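De : Vusumuzi Mnguni
À : liste cellules-robots
Date : 21 juin 2019
Objet : Re: [cellules] Câble jaune sur le KUKA

Le Roux a écrit :
> Le câble jaune tire sur son attache quand le poignet dépasse
> 60 degrés. Vous laissez combien de mou ?

Bonjour,

Chez nous, à Morwood, on garde une boucle autour du poignet orange et un collier en haut du segment. Je contrôle le collier toutes les 2 semaines. S'il a glissé, je le coupe et j'en remets un, bras à l'arrêt, puis je relance le programme 17 à vitesse réduite.

Vérifiez aussi les serre-joints du bac. Si le bac bouge, il faut reprendre les points de prise des barres.

Photo jointe pour le cheminement.

Vusumuzi
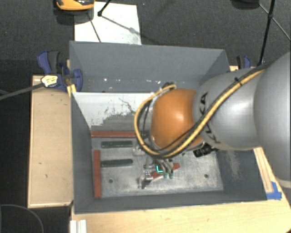 Pièce jointe : passage du câble au poignet, pince au-dessus du bac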